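Stolent Growth Debt Facility
Term financing for established small and mid-sized companies
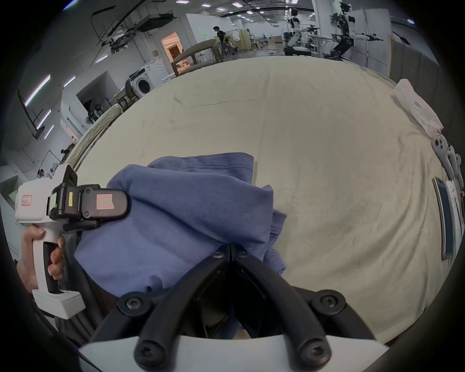
What is the Growth Debt Facility?
It is a term loan for companies that have moved past their first rounds of equity and need capital to expand without selling a further share of the business. The loan is repaid from operating cash flow on a fixed schedule.

Overview

Stolent is an investment firm based in Tevville. It provides debt and equity capital to privately held companies in manufacturing, distribution, food processing and business services. The Growth Debt Facility is one of the firm's standing products and is available all year. Applications are reviewed in the order in which they are received.

The facility is intended for companies with an operating history, a complete management team and a defined use for the funds. It is not offered to companies that have yet to record sales. Founders at that stage may contact the firm's seed desk, which operates under separate terms.

Permitted uses

Proceeds may be applied to the purchase of equipment, the lease and fit-out of new premises, the purchase of a competitor or supplier, entry into a new sales territory, or working capital tied to a signed customer contract. Refinancing of existing bank debt is permitted for part of the loan where the refinancing forms part of a wider expansion plan. Proceeds may not be used to pay dividends, to buy out a shareholder or to repay loans made by directors.

Principal terms

Borrower: a privately held company with at least 19 full-time employees
Currency: US dollars
Term: six years from first drawdown
Interest: fixed for the full term and set out in the term sheet
Interest-only period: eight months
Repayment: equal monthly installments after the interest-only period
Drawdown: one or two tranches, the second subject to agreed targets
Security: first or second lien on company assets
Personal guarantees: not required
Application fee: $300, credited against closing costs
Board seat: none; Stolent may appoint an observer

Terms in a signed facility agreement take precedence over the summary on this page.

How an application proceeds

The applicant submits the inquiry form together with annual accounts, current management accounts and a short statement of the intended use of funds. An investment officer is assigned to the file and arranges a first call. If the request falls within the firm's criteria, the officer prepares a preliminary note for the credit panel.

When the panel has approved the note, Stolent issues a term sheet. The term sheet is not binding, except for the clauses on confidentiality and costs. Due diligence begins once it has been countersigned and covers financial, legal and commercial matters. Site visits are carried out by the assigned officer.

Final approval rests with the credit panel. Applicants are told of the decision in writing. A company whose application is declined may apply again after the close of its next financial year.

Reporting during the loan

Borrowers provide monthly management accounts and audited annual statements. A review meeting is held each June, either in Tevville or at the borrower's premises. Two financial covenants apply – one on debt service coverage and one on minimum cash. Both are tested quarterly. Borrowers who expect to miss a test are asked to notify their officer before the test date.

Prepayment

The loan may be prepaid in full at any time after the interest-only period. A prepayment charge applies in the first years of the term and declines on a schedule attached to the agreement. Partial prepayments are accepted on installment dates only.

Use with other Stolent products

The facility may be combined with a minority equity investment from the Flimstead Fund, which is managed by the firm. The two applications are assessed separately, and approval of one does not imply approval of the other. Companies with suppliers or subsidiaries abroad may also be introduced to Ağca, Stolent's partner for trade finance. Any agreement with Ağca is made directly between that firm and the borrower.

Responsible staff

Gilles Bailly, Managing Partner, chairs the credit panel and oversees all lending activity. He joined Stolent from commercial banking and is a member of the firm's management board.

Eilif Blomqvist, Investment Director, is responsible for new applications from manufacturing and food processing companies.

Kaan Tatlı, Investment Director, is responsible for distribution and business services, and for the relationship with Ağca.

Marek Matoušek, Head of Portfolio, supervises reporting, covenant testing and requests for amendment – including changes to the drawdown schedule.

Aled Howells, General Counsel, prepares facility agreements and security documents.

Inquiries

Inquiry forms may be obtained from the Tevville office or from any investment officer. Companies represented by an adviser should name the adviser on the form and state whether a success fee is payable. Stolent does not pay introduction fees.

Terms on this page apply to applications received on or after 11/10/2021. Applications received before that date remain subject to the terms then in force.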